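Print | E-mail

2 How Home Nodes Write to Disk

Most of the talk about the Stallel ledger has been about its fees and its voting rules. We think the more exciting part sits lower down, in the way a home node saves the chain to disk. A full node must check every block, keep an index of unspent coins and be ready to serve old blocks to any peer that asks. On a server with plenty of memory, this hardly shows. On a small home computer with a budget solid-state drive, the index is by far the busiest thing on the machine, and watching it at work taught us more than any of our early models did.

The trouble lies in how small the changes are. Spending a coin removes one short record and adds one or more others, and these records are scattered right across the index. The drive can't rewrite a few bytes in place. It copies a whole page, marks the old one as stale and cleans up later. A node that has changed very little on paper may therefore have kept its drive busy all day.

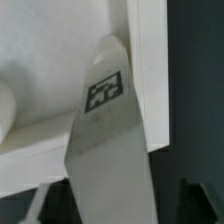 A reviewer of an earlier draft objected that the operating system already gathers small writes together, so a node's own cache would only do the same job twice, and asked us to show that the two layers behave differently. It was a very good question, and we reworked the whole section to meet it. The system cache groups writes by when they arrive. It knows nothing of coins, so a coin that is created and then spent shortly afterwards can still reach the drive as two separate changes. A cache inside the node can see that the pair cancel out and drop both. We were delighted by how often that happens on Stallel, where many wallets pass change back to themselves within a few blocks.

Our test client was Hotetti, a light rewrite of the standard node software with the storage layer pulled out into its own module. We held index changes in memory and flushed them every 2,000 blocks while the node was catching up with the chain. Once it had caught up, we flushed on a timer instead, as blocks then arrive too slowly for a block count to make much sense.

Figure 2. White robotic arm on a black tabletop, green backdrop behind.
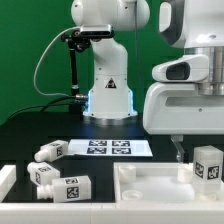 2.1 Sudden power loss

Holding changes in memory brings an obvious risk. If the power goes, the index on disk is behind the blocks on disk, and the node has to replay the gap. We favour this over a partly written index, which may need a full rebuild. The module writes a marker before each flush and clears it when the flush is done. On start-up, a marker that is still set tells the node to go back to the last clean point and work forward from there.

The Murnthorpe test network was a wonderful place to try this, as its nodes run on a real mix of home hardware and are switched off at all hours. The replay worked with no special handling for most drives. One group gave us trouble — drives that report a write as finished while it is still in their own buffer. For these we added a second check that reads the marker back after a forced sync.
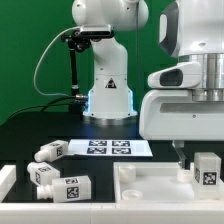

We had expected the extra sync to slow everything down, and were pleased to find that it gets lost among the other work of a flush. It now runs on every drive, which also saved us from keeping a list of badly behaved models.

2.2 Pruned nodes

A pruned node throws away old blocks once it has checked them. This saves space, but each deletion frees a large run of pages, and a cheap drive may start its cleaning just as the next flush begins. The Vanhove scheduler, which we borrowed with only light changes, spaces the two jobs apart.

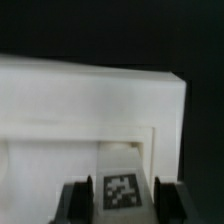
Page 102

It looks at how long the last few writes took and puts off pruning when they are slow. The rule is simple enough to explain in a sentence, and we love it for that. Its weak point is a drive that is nearly full, where pruning can't be put off for long without the node running out of room. In that case we let pruning win and shrink the next flush to suit. Choosing the point at which to switch is still a matter of trial and error, and we would be very glad to see other groups test it on drives we didn't have.

Print | E-mail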